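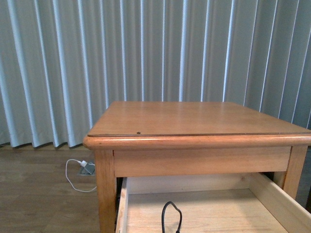 Ticket 107: Bedroom radio drops off the home network every night
Opened by: Magdolna Mészáros, Clanthorpe
Handled by: Karla Alvarado, Rullora support desk
Status: Open, waiting on customer

First message from customer

Hello, and thank you in advance to whoever picks this up. I have had my Rullora bedside radio since last July and I'm very fond of it, so please don't read this as a complaint. It plays beautifully all evening. Then at some point in the night it loses the wifi, and when the alarm should come on with the morning programme I get the emergency beeper instead, which frightens the life out of me and the dog.

The screen says "No network, code 300". If I go through the menu and choose the network again it connects straight away and asks for nothing, so it does know the password. My telephone stays connected all night in the same room. The router is a Fekete, the white upright sort that the broadband people send out, and it lives downstairs in the hall next to the coats.

What I have tried so far: switching the radio off and on, switching the router off and on, and moving the radio from the window side of the bed to the other side. I also put my son's old Likura extender on the landing, and I think that made it worse, but I may be imagining it.

With kind regards,
Magdolna Mészáros

Reply from Karla

Hello Magdolna,

Thank you for such a clear message, it saved me asking half my usual questions. I'm sorry about the beeper. It is loud on purpose but I do sympathise, and with the dog too.

Code 300 means the radio asked the router for its address again and didn't get an answer in time. The radio does this every few hours. If the signal is weak at that moment, or if two boxes in the house both try to answer, it gives up and waits for a person to come along and press something. The extender makes me suspect the second of those, although you had the trouble before it went in, so we may be looking at two faults sitting on top of each other. Let's take them one at a time.

Could you please unplug the Likura completely for two nights and leave everything else as it is? Then go to Menu, Settings, Network, Signal on the radio and tell me the number it shows, once with the bedroom door open and once with it shut.

Warm wishes,
Karla

Reply from customer

Dear Karla,

Extender unplugged and put in the drawer where it can't do any harm. First night, no drop at all, and I woke up to the weather forecast like a civilised person. Second night it dropped again and we had the beeper. The signal says "Fair" and not a number, door open or shut. Is there a number hiding somewhere?

I should also mention that my neighbour thinks it's the blinds. I told her I would ask, so I am asking.

Magdolna

Reply from Karla

Hello Magdolna,

One good night out of two is progress, and I'll take it. Please tell your neighbour it was a fair question, but I've no reason to think the blinds have anything to do with it.

The number is indeed hiding. On the Signal page, hold the round knob in until the display changes. Anything above 500 is comfortable and anything below that is a bit hopeful for overnight use. While you're in there, have a look at the line called Firmware and copy it out for me exactly, dots and all.

I'd also like to rule out the power side. Some people run the radio through a travel adapter or an extension with a lot of other things on it, and a moment's loose contact will restart the wifi part without switching off the clock, so it looks just like a network fault. If there is anything between the radio's own plug and the wall, please take it away and go straight into the socket.
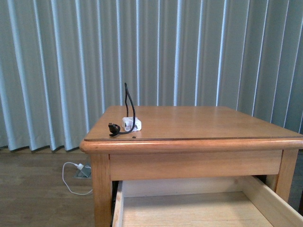 Steps to do before the next reply

1. Plug the radio straight into the wall socket, nothing in between, and give the plug a firm push.

2. Hold the knob in on the Signal page and write down the number in the evening, and again in the morning if you remember.

3. Go to Menu, Settings, Network, Forget network. Then join it again with the password. Choosing it from the list isn't quite the same thing, as that keeps the old address and we want a fresh one.

4. Set Alarm fallback to Chime. It's a much gentler sound and it will spare the pair of you while we sort this out.

5. Leave the Likura in its drawer for now. If the number turns out low we may well want it back, set up differently, and I'll talk you through that.

Reply from customer, 2023-05-26

Dear Karla,

Steps one, three and four are done. The chime is lovely, I wish I had known about it months ago. I forgot the number last night because my sister rang and we talked until very late, so I will do it this evening and again tomorrow before breakfast. The firmware line I have copied on to the back of an envelope, and the envelope has gone out with my husband, so that will have to follow as well.

No drop last night, for what it's worth.

Magdolna

Internal note, Karla

Waiting for signal number and firmware line. If below 500, walk her through moving the Fekete out from behind the coats before we bring the extender back. Please don't auto-close over the weekend.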